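Lighting and Use of Space in the Encombe Workshop

Project report, second year, Interior Environment module
Submitted 2006-06-04

1. Purpose

The report covers the artificial lighting and the layout of work areas in the Encombe workshop, a double-height room with a mezzanine at one end. The work was done over two terms. The aim was to find out whether the long work table below the mezzanine receives enough light for fine assembly work after dark, and to propose changes that could be made without altering the structure.

2. Method

Readings were taken with a Vano light meter held level at table height. The room was divided into a grid and a reading was taken at the centre of each square, giving 76 readings per session. All sessions in April began after sunset so that daylight through the windows could be left out of the results. The tubes were switched on 19 minutes before the first reading to let the output settle.

Readings were entered by hand and then plotted as contour lines on a plan of the room. Where two readings at the same point differed by more than a small amount, a third was taken and the middle value used. The meter was checked against a second unit of the same type before each session. The workshop stayed open to its normal users, which meant that some squares had to be read out of order.

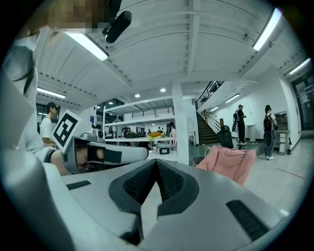 The general lighting comes from fluorescent tubes fixed at high level. They were fitted to suit an earlier layout in which the benches ran down the middle of the floor, and they were left in place when the benches were moved. The small round recessed fittings near the middle of the ceiling were treated as a separate group in the calculations. The ceiling itself is painted white, as is the central beam, and a high reflectance value was therefore used for both. The ribbed panels on either side of the beam were given a slightly lower value, as ribbing traps part of the light. A shorter tube hangs above the staircase and was counted as stair lighting only.

3. Results

The middle of the floor was the brightest area in every session. Light levels fell steadily towards the mezzanine, and the lowest readings were at the back of the long table. At the worst point the level was 50 per cent of that measured at the centre of the room. People standing at the table reduced it further, as most of the light reaches the table from behind them.

The front edge of the table was acceptable for sorting and general handling. The back was not acceptable for soldering or for reading small print on parts.

4. Options considered

Option A was to add a row of Bassi batten fittings to the underside of the mezzanine. Our calculation shows that this would bring the back of the table up to the level of the front. Wiring could follow the existing structure - no new holes in the ceiling would be needed.

Option B was to supply clip-on Adodon task lamps. These are cheaper, but they take up table space and leave trailing leads where people walk.

Option C was to move the table forward by up to 18 inches. The gain was small and the route to the staircase became too narrow.

5. Recommendation

Option A is recommended. If money is short, two task lamps could be placed at the back of the table until the battens are fitted. The readings should be repeated on the same grid once the work is complete. Glare from the battens at eye level was not studied and should be looked at then.

Related items
Daylight in the Encombe workshop: first term notes
Using the Vano light meter
Reflectance values for painted surfaces
Noise survey of the mezzanine
Module handbook: layout of project reports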